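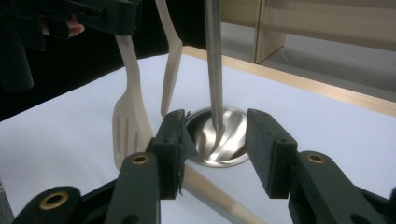 A hand-held gripper with its fingers open at a stainless steel bowl, with a slotted spatula held upright beside it.

Prallier adds kitchen tasks to its training set

September 28, 2020

Prallier has added 1,274 recorded demonstrations of kitchen work to the training set for Semwal, its manipulation model. Each was made by a person working with two hand-held grippers at a table in the firm's Wovatton lab.

Toshio Takagi, who leads collection, said 150 demonstrations were rejected for tracking errors and are not in the total. Training on the new data starts this week. Libor Kuruc will run the tests on robot arms, with results due in January.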